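How do you store coffee capsules so the older ones get used first?

Asked by Rupert Pfister, 7 April 2020

Hello all. With everyone home we're going through far more coffee than usual, and I bought a box of 50 capsules in mixed flavours. I've been tipping them into the fruit bowl, and the ones at the bottom never see daylight. I found a few the other day that must have been there since we moved in! Do they go off? And is there a tidy way of keeping them that doesn't take over the bench? Our kitchen is tiny, so a drawer is out of the question.

2 answers

Valentin Grabner
Welcome, Rupert, and you have my sympathy, our fruit bowl went the same way. Sealed capsules keep very well, so go by the date on the box and don't fret if they're a little past it. They won't hurt you, they just taste a bit flat. Keep them away from the stove and out of the sun, and don't bother with the fridge.

For the storage side I'd go up instead of out. A narrow upright holder takes up hardly any room, and you can see your colours at a glance.

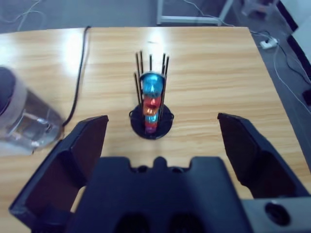 The catch with any stack you fill from the top is that the new ones land on the old ones, so when you open a fresh box, lift out whatever's left, put the new ones in first and pop the old ones back on top. It takes 2 minutes and my wife thinks I'm mad, but we haven't thrown one out in ages. I also write the month on the box with a marker, so mine says April at the moment, and keep the spares in the pantry behind the flour.

Binora
just use a jar. mine are about 5 years old and taste fine to me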